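Julwood Shared Workshop – Gripper Build Group
Minutes, January 22, 2021

Present: Reshma Baloyi (chair), Johannes Makhubela (minutes), 4 members
Apologies: none

1. Previous minutes
Accepted with one correction: the spring order went to Naidoo, not Kaltari.

2. Hand-held gripper, mechanical
Johannes reported that the second pair of fingers is printed and fitted. The left finger had a burr at the hinge and was filed down. Play at the fingertip is still more than 2 mm with the trigger released. Reshma asked for the pivot bushings to be replaced before any further changes to the linkage. Agreed.
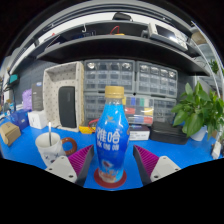
3. Grip pads and test objects
Pad wear was discussed first. The previous smooth pads polished up quickly and lost hold on round objects. The group will stay with the magenta ribbed pads and keep the diagonal rib direction, mirrored left and right. Each finger body has two screw holes on its face, and Reshma wants the same fastener length used in both so that spares can be shared. For round objects the full bottle of blue drink stays on the list, stood upright on the dark red coaster so that its position can be repeated. The patterned mug is to be added as the handle case – approach from the handle side only. Johannes to write up the object list.

4. Logging software
The Flaslow build now records trigger position and wrist angle in one file. The log holds 2,208 entries. Time stamps drift between the two sources after a long session. No fix proposed yet; a member will compare against the bench clock.

5. Parts
Kaltari quote for bushings received, valid until the end of the month. Approved. Drawer labels for M3 hardware to be redone.

6. Actions
Johannes: bushings, object list.
Reshma: fastener length, pad print files to the shared folder.

Next meeting to be set once the bushings arrive.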